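Getting a petition signed: tips for the kitchen table

Most petitions are put together at home, and a good share of the signatures get knocked back for small mistakes. These tips come from the Nisen tenants' wage and rent campaign, which handed in 346 pages last April.

Print the full wording of the request at the top of every sheet. A page with names but no wording may be refused, so check the council's rules before you print anything.

Rule the lines wide enough for a full street address. Older signers in particular write large, and cramped rows run into each other.

Use black or dark blue pens. Pencil and gel ink both smudge in a stack. Tie two pens to each clipboard with string.

Clear the table before you sort. Coffee rings and crumbs spoil pages, and a stained page is harder to copy.
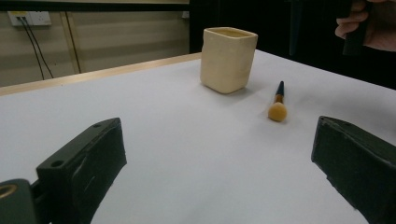

A pale tabletop with a light wood edge.

Sort by street first, then by date. Iveta Trnka does hers in shallow baking trays, one to a street, which also keeps them flat.

Have a second person check each page for missing postcodes and initials in place of full names. Don't fix a signer's entry yourself. Go back and ask them to fill in a fresh line.

Number the pages in the bottom corner once they are in order, and photocopy the lot. Keep the copies at a different address from the originals.

Staples jam the council's scanner. Use bulldog clips, and put a cover note on top with the name and phone number of your contact person.

Get a dated receipt at the counter. The office in Kuruc stops taking papers at 5.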